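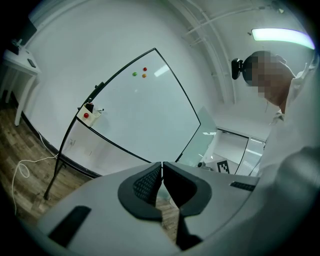
I have wanted a whiteboard on wheels for a long time, and in January I finally bought one, second-hand, from a language school that was closing its evening classes. I paid 400 kroner for it and carried it home with Hrefna Eyvindsson, who has a longer car than I have. It did not fit in her car either. We took off the wheels in the rain with a spanner that was a little too big, and we drove with the back door tied with a rope.

Since then I have learned some things about whiteboards, and I want to write them down while I still remember them.

The first thing is that a whiteboard does not stay white if you are lazy. I was lazy all spring. I wrote a shopping list, then half a plan for the garden course, then a long word that my nephew wanted to learn, and I left everything there for weeks. When I came with the dry cloth, the letters had become part of the board. I could read "potatoes" very well, also after rubbing. Tove Arnardóttir told me to write over the old letters with a fresh marker and wipe at once, while the new ink is still wet. I did not believe her, but the old ink came away together with the new one. For the big area I used the spray from Grallow, and after that a cloth with plain water. The spray alone leaves a film, and on this film the next marker writes in small broken lines.

Now I wipe it every evening. It takes less time than washing a cup.

The second thing is the magnets. I like round magnets best, in strong colours, and I like to keep them high up on the board where they do not disturb the writing. For me the colours have a meaning. Green is for something that can wait. Orange is for this week. Red is for what I have promised to another person, and therefore I have more red ones than I would wish. When there is no paper under a magnet I leave it on the board anyway. I tried to keep them in a drawer, but they found each other and also every paper clip in the drawer, and it took longer to separate them than to do the thing I wanted to be reminded of.

You should try a magnet before you buy many of them. I bought a packet from Herko which looked very nice, and they held one sheet of thin paper and no more. A postcard was too heavy. It went slowly down the board during the day, like a tired person on a chair. The ones I use now are thicker and not so pretty, and they hold four sheets folded double.

The third thing is the marker holder. My board came without one, and I kept the markers on the window sill, where they rolled down behind the radiator. There are holders which lie along the bottom of the board and holders which sit on the side. I recommend the side. At the bottom your sleeve goes into it when you write low, and if you wear something white you will know it in the evening. A small plastic holder on the side edge is enough for a few pens, and you can reach it without looking. Only do not let the children put the pens in with the caps off.

I should also say something about where to place the board. A shiny surface under a ceiling lamp gives a white spot exactly where you want to write. I turned mine a little away from the lamp, and then a little more, until the spot moved up to the part where I write nothing anyway. This is the good side of the wheels. The bad side is that the board also moves when you press hard, so please lock the wheels before you begin. My floor is not straight, and one time the whole thing travelled slowly from me while I was in the middle of a sentence.

What I still miss is a proper eraser. I use an old sock — clean, of course — and it works, but it does not look serious when guests come. Tove says the felt ones from Bennani are good and can be washed. If somebody has tried them for more than a few months, write to me, I would like to hear it before I spend the money.

Recent posts
How I repaired the lamp from Welturness
Two kinds of tape I will not buy again
A shelf for the narrow wall
Hrefna and the borrowed ladder
Winter coats: where do they all go?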